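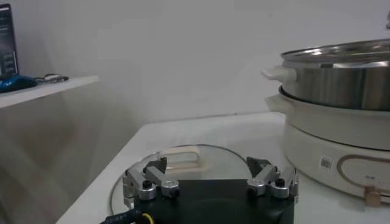 Electric steamer pot

An electric steamer pot is a small kitchen appliance made of an electrically heated pot and one or more steamer tiers that stand on its rim. The pot can be used alone for soup, noodles or hot pot, and together with a tier it is used for steaming buns, dumplings, vegetables, fish and eggs. It is common in small apartments, student rooms and offices, where a full stove is missing or is shared by many people.

Name

In shops the appliance is sold under several names, among them electric hot pot with steamer, multi cooker and electric cooking pot. The word "steamer" alone is less exact. It can mean the whole appliance, the perforated tier only, or a bamboo basket that is placed over a wok.

Parts

The base pot holds the water and contains the heating element. In many models the body is white or another light color, and the controls are on the front side. Simple models have one knob or switch. Others have buttons for low and high heat, and the most expensive ones have a timer.

The steamer tier is a ring with a perforated bottom. It is made of stainless steel, aluminum or heat-resistant plastic. A steel tier is heavier, but it does not keep the smell of fish. The tier must sit evenly on the rim of the pot, because steam which escapes at the side is lost for cooking. Tiers from different makers usually do not fit each other even when the diameter is almost the same.

The lid is most often round clear glass with a metal rim and a handle in the middle. Glass makes it possible to look at the food without opening, although in the first minutes it is covered with drops and little can be seen. Some lids have a small hole for steam. When the lid is taken off, it is laid with the handle up on a free place on the table, or turned over if the user wants to keep the drops off the tabletop.

Use for steamed buns

Steamed buns are the food most often connected with this appliance. Water is poured into the base pot to a level clearly under the bottom of the tier, so that the boiling water does not touch the dough. The buns are placed with a gap between them, as they grow during steaming and stick together if they touch. A household tier has space for four buns of middle size, and a fifth one in the center usually spoils the shape of the others. 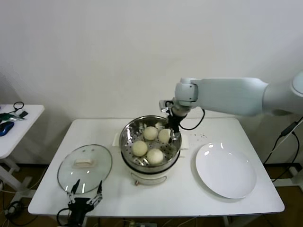
Can the buns be put directly on the holes of the tier?

They can, if the metal is first brushed with a little oil. Without oil the dough sticks and the bottom skin tears when the bun is lifted. Many cooks use squares of baking paper, a cabbage leaf or a damp cloth instead.

Fresh buns need from 11 to 15 minutes after the water boils, depending on size and filling. Frozen buns need some minutes longer. After the heat is switched off, the lid is often left closed for two or three minutes - a sudden change of temperature can make the surface wrinkled. The buns are then moved with tongs to a plate. A wide, flat plate is preferred, on which they can lie in one layer.

Power and capacity

Small pots for one or two persons are often rated at 650 watts. Larger ones use more power and bring the water to boil faster, but they should not share an extension cord with a kettle. The Studovetti pot, sold by the household goods firm Fitwood, exists in one size only and is delivered with a single tier. A price list of the Trandbridge shop dated July 7, 2024 names 11 models of electric pots with a steamer, most of them with glass lids.

Cleaning

The tier and the lid can be washed in the sink like other dishes. The base pot must not be put under water if the heating element cannot be removed. It is wiped inside with a soft sponge, and the outside with a damp cloth. White scale from hard water is removed with vinegar or citric acid - one spoon in half a liter of water, boiled shortly and poured out. The holes of the tier should be checked against the light, as dried dough stays in them easily.

See also: bamboo steamer, hot pot, rice cooker, steamed bun

Contact | © Lukoševičius Kitchen Encyclopedia | Back to top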